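Best way to sort and store play food and dishes?

Posted by Rhea Layug in Home & Family, September

We have a white play table with a toy kitchen set on it and the small food ends up everywhere. Ketchup bottle, strawberry, orange slice, plates.
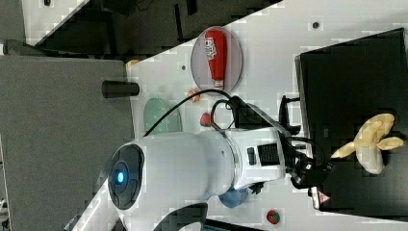
I paid 20 dollars for a bin from Brukside and it was a mistake. Everything sinks to the bottom and my son dumps the whole thing out to find one piece. I would like something he can put away himself before dinner. He is three. What do other people do?

Margaux Bodin

Skip the bin. Use the dishes as the storage, they take up the room anyway. I did it this way:

1. Pick one plate for the big item. Ketchup goes on the round plate near the back and stays there.

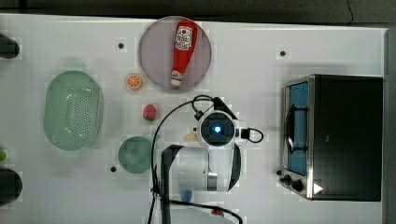 2. Put the small food in the colander. Ours has a raised rim so fruit doesn't roll off.

3. Stack the plates that are left over.

Leave the oven where it is. Mine wanted to move it every day and things got lost behind it. If fruit keeps getting left out, like an orange slice or a banana, do those first.
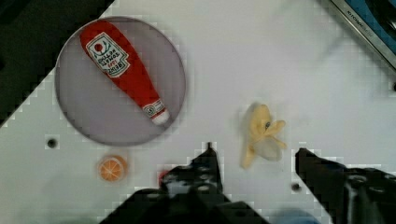

It took us a couple of weeks. Wash the plastic ones in the sink with dish soap. Fabric ones I only wipe.

Millet139

colander works. we also put a shelf up, cost 100 with the brackets, not worth it
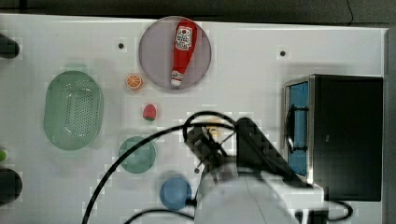

Round plates, green colander and the oven on the right

check the plates for cracks too, ours split after a year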